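Why does a record go round and round?

Hello again! Last time I promised to tell you about the big black discs my uncle keeps under his stairs, and I've had so many letters asking when I'd get on with it that I'd better do it now.

They're called records, and people play music on them. Some folk call them vinyl, after the sort of plastic they're made from. I bought my first one in a shop called Hatel when I was nine, with my birthday money, and I played it so often that my brother hid it behind the piano. (I found it in May. He was very sorry. Well, a bit sorry.)

What's on a record?

If you hold one up to a window and tip it about, you'll see lots of thin shiny rings. They look like separate circles but they're really one long line, called a groove, which starts at the outside edge and curls all the way in towards the middle, a bit like a snail's shell. Each side has its own groove. On a big album it can be hundreds of metres long!

The groove isn't smooth, though. Its walls are wiggly, and those wiggles are the music. Loud sounds make bigger wiggles. High notes, like a whistle or a tin flute, make wiggles that are packed close together, and low notes make wiggles that are more spread out.

How do the wiggles get out?

A record player has a tiny pointed tip, which most people call the needle, though its proper name is the stylus. It sits in the groove while the record turns underneath it. The wiggles push it from side to side and up and down, much too quickly for you to see. Those little shakes are turned into electricity, the electricity is made stronger, and then it goes to a speaker. The speaker shakes the air, the air shakes your eardrum, and there's your song.

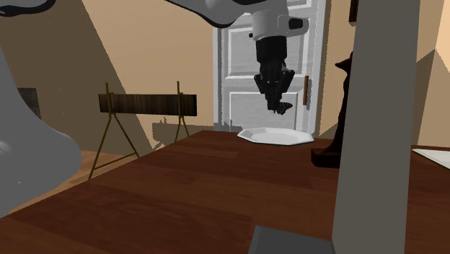 What does a DJ do with them?

DJ is short for disc jockey. My friend Jovita Alvarado is one, and she owns 3,732 records, which she knows because she wrote every single one down in a notebook. She uses two record players at once. While the first song is playing out loud, she listens to the second one in her headphones and nudges it faster or slower until the two drums match. Then she slides a control across and the music changes without stopping. When I tried it, mine sounded like saucepans falling downstairs.

You can find the speed of a song yourself. Tap your foot to the drum and get someone to time you for a minute. If you tapped 60 times, the song has 60 beats per minute, the same as the ticking of a clock. Dance songs are usually a lot faster than that.

Something to try

Sing a long low note with your fingers resting gently on the front of your throat. Now sing a high one. Can you feel the buzzing? You're feeling shakes like the ones that were pressed into the plastic.

Next time it's drums, and Lahcen Bennani is going to show me how to play one with just my fingertips. Keep your letters coming, especially the ones with drawings!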